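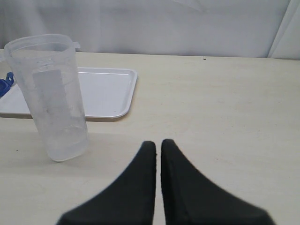 Getting a plastic jug properly clean

I love a plastic jug. Mine lives on the worktop from breakfast until bedtime and gets filled with water, squash, pancake batter and, every December, far too much mulled apple juice (cooled first, please!). The only trouble is that cloudy plastic hangs on to smells and stains like nothing else in the kitchen.

Start with bicarb. Put two big spoonfuls in the bottom, add enough warm water to make a runny paste, and swirl it right up the sides. Leave it for 13 minutes or so while you wash everything else, then rub with a soft cloth and rinse. No scourers! They scratch, and scratches hold the next stain even better.

For the smell of old orange squash, fill to the top with cold water and the juice of half a lemon and leave overnight. My neighbour Marius Avram uses white vinegar and swears it's quicker. I've tried both and the lemon wins for me, but his kitchen window does get the breeze. Don't mix either one with bleach.

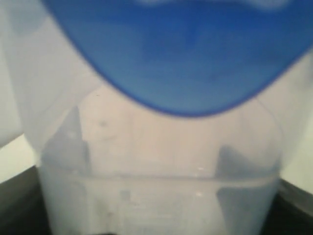
Lids and rims

Lids are where the grime hides, so give them a bath of their own. Five minutes in hot soapy water, then go round the groove with an old toothbrush, or a cotton bud if it's a really narrow one. Wonderful how much comes out! If yours has a rubber seal, ease it off with the handle of a teaspoon and wash it separately.

Dry the lid and the jug apart, jug upside down on a rack with a bit of air underneath. I never put the lid back on until both are bone dry, and I haven't had a musty jug in years.

Next up, tea stains in flasks, which is a whole evening's fun and needs a bottle brush.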